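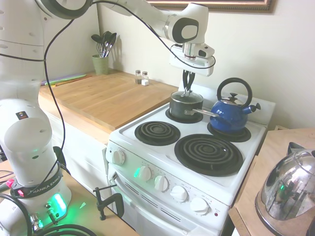 Slide 1. Back burners, kettle and covered saucepan

Good evening, everybody, and thank you for coming out in November when you could be home with your feet up. (Wait for the chairs to settle. Water first, then start.)

I'm going to talk for a while about the plain old electric coil stove. I grew up with one, I cooked on one through two apartments and a rental house, and I still have one, and I love it more than is probably reasonable. So this is the Treron kitchen series, evening talk number whatever we're up to now, and my subject is four coils and what you put on them.

Start with the kettle. Ask who has one that lives on the stove all year round. (Hands. There are usually a lot.) Mine has been on the back right for so long that I reach for it in the dark. A blue enamel kettle like the one on the slide is a cheerful thing to leave out, and I think that matters in a small kitchen, where whatever you leave out is what you look at every morning. Rinse it, empty it at night, and don't leave an inch of old water sitting in the bottom. If the enamel has chipped on the inside, please let it retire and hold flowers.

Then the saucepan. Small pan, small coil. I know you've heard this from your mother and from every booklet that ever came in an oven drawer, but I walk into kitchens all the time and find a little pan of oatmeal perched on the big front coil with red showing all the way around it. The handle gets hot, the oatmeal sticks, and you're paying to warm up the wall.

(Tell the Prikico story here if the room is friendly. Keep it short! Last time it ran away with me. The gist: the little cooking club in Prikico, the 76 jars of plum jam, one working burner, and a lid that didn't fit anything.)

Which brings me to lids. I'm a glass lid person. You can check on your rice without letting all the steam out, and you stop fussing with it. When you do lift one, tip it away from you so the steam goes toward the wall, and let it drip over the pan for a second before you carry it anywhere. Have a place ready for it, too. I keep a folded towel on the counter to the left, and half of my kitchen accidents ended the day I started doing that.

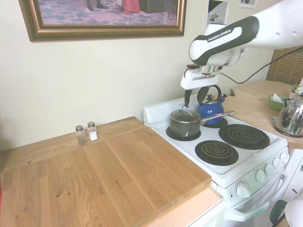

Now handles, and I'll slow down here, since this is the part I'd like you to take home. A long handle on a back burner is going to go somewhere. Pointing it sideways keeps it away from sleeves and small children, and I do like that, but if it runs across in front of the kettle, you need to think about which one you're going to pick up first. If the kettle's burner is on, the handle is sitting right by the heat. I turn mine the other way whenever both are going, so it points over the counter, and I keep a pot holder there.

Keep your front burners free when you can. I do my simmering in back and save the big front coil for the skillet, where I want to be standing over it anyway.

(Pause. Drink some water. Check the clock; if it's past 7:40, skip the drip pans.)

Drip pans. Take them out when everything is completely cool, soak them in hot water with dish soap, and give it an hour before you scrub. Baking soda for the stubborn bits. The coils themselves you leave alone, apart from a wipe with a damp cloth once they're cold. Knobs on most of these stoves pull straight off, and you'll be horrified by what's behind them, as I was.

Handout: 242 printed, stack by the door. Mention the Loureiro evening next, on cast iron, and that Nultomier is lending us the room again.

Questions. Somebody will ask about canning on coils. Say to check the stove's manual for the biggest pot it allows.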